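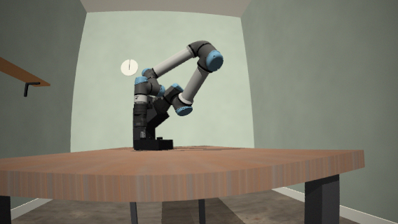
Vidar Haugland wrote in to say he skipped the home pose and had to redo the whole set-up, so please do this part first.

Section 2. Home pose and first scene

1. Open Cidell, load the default room. Arm starts folded, elbow up.
2. Set the speed cap to 799. Not higher on a first run.
3. Hit Home. Wait for the green tick before you touch the joint sliders.

Note - if the tick never shows, reload the room. Don't restart the whole progam.

4. Pick an object from the Puno pack and drop it on the table. Keep it within reach of the arm.
5. Turn on room view, check the arm for clearance all the way round.
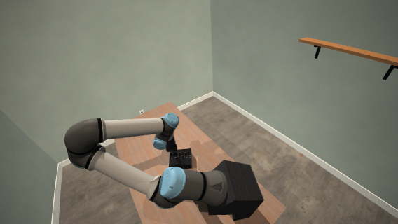
Could the manual mention that the shadows slow down older laptops, asks Lovisa Viklund. Yes - Settings, Shadows, Off. Nothing else changes.

6. Switch to gripper view. Lens set to Wide.
7. Jog toward the object in small steps. Stop short of contact.

CAUTION: contact limit is 1,255 by default. Do not go over 2,000, the run will abort and you loose the log. 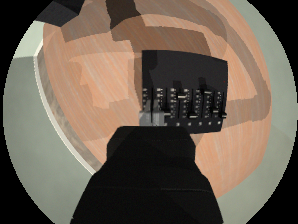 Gripper view, wide lens, mixing console on round table.

8. Save the pose. Go to section 3.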